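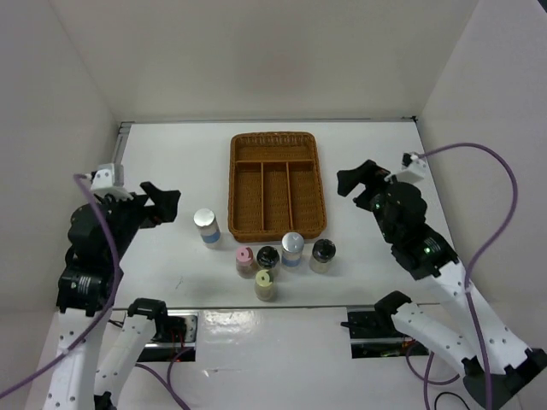 Photo: Plaltley workshop notes, 27/10/2026

Bench tips: sorting small jars into a divided tray with two arms

These notes cover the software side of a jar-sorting job on a two-arm bench: camera settings, finding the caps, choosing grasps, sharing the tray between arms, and keeping logs that are worth reading later. They assume the arms already move, home correctly and report joint positions. The planner we run is Urnier and the logging tool is Ban, but most of the tips carry over to other packages.

Lock the exposure

White walls and a white matte top give the camera very little to meter on. With auto exposure on, a black gripper moving into view brightens the whole image and a pale cap washes out. Set exposure and white balance by hand with both arms parked, then save the values with the program. Recheck them after changing a bulb. If a glossy panel throws a reflection, mask that area in software before the detector sees it. A mask takes a minute to draw and removes most of the false finds.

Detect caps, then bodies

Translucent bodies pick up whatever is behind them, and depth readings through them are poor. Black, pink, silver and pale yellow caps all separate well from a white table, with one warning: silver takes on the color of whatever is above it. Do not use a color threshold alone for silver. Combine it with the outline of the cap, and use the light blue band on the body as a second check.

Caps with a small dark hole in the center can split into two detections, a ring and a dot. Fill holes in the cap mask before measuring its center.

Two jars with the same cap color need separate track numbers. Assign them by position at the start of the run and carry them forward. Do not reassign every time the detector fires, or the planner will swap targets halfway through a reach.

Pick from the outside in

In a loose cluster, the jar with the most free space beside it goes first. Score each jar by the clearance on both sides of the cap along the closing direction of the fingers. Urnier accepts this as a plain cost term. Ours rejects any grasp with less than 3 mm on either side and tries the next wrist angle. If every angle fails, the jar stays in the queue until a neighbor has been moved.

Approach from above where the wrist allows it. A sideways approach is fine for a jar standing apart, but it pushes the others if it is used inside the group.

Treat the tray as a height map

A woven rim is not straight, and a depth camera returns noise along the weave. Fitting a clean box to it puts the walls in the wrong place. Build a height map of the empty tray once, smooth it, and store it as the collision model. Add 4 mm to the top of the rim and the dividers.

Define each compartment as a drop zone with its own center and its own allowed wrist angles. In a tray with one long compartment across the end and three narrower ones side by side, the long one can usually be reached by either arm. The outer narrow ones are best given to the nearer arm. Leave the middle one open to both, with a lock.

Use one lock for the air above the tray

Only one arm may be over the tray at a time. It is slower than full two-arm planning and far easier to debug. An arm asks for the lock before it crosses the rim and releases it once the gripper is clear on the way out. Set a timeout of 3000 ms on the request. When it expires, the arm goes back to its waiting pose and asks again. It must not wait with its fingers over the cluster.

Model the cables

A wrist camera cable in a long loop takes up space the arm model does not know about. Add two or three capsules along the outer side of each arm, sized for the loop at its widest. Limit wrist roll as well, so the planner cannot wind the cable up over a series of small moves.

Log less, but log the right things

For every attempt, Ban stores the cap position, the chosen grasp, its score, the finger gap after closing and the final drop zone. Images are saved at the moment of choosing and again 900 ms after release. Continuous video filled the disk and was rarely opened.

The finger gap is the most useful number in the file. A gap near zero is a missed grasp. A gap wider than the cap usually means the fingers closed on the body.

Recalibration

Run the hand-eye check after any change to a camera mount, and again in June when the room warms up. The script is in the Mindon folder under tools. Park both arms before starting it.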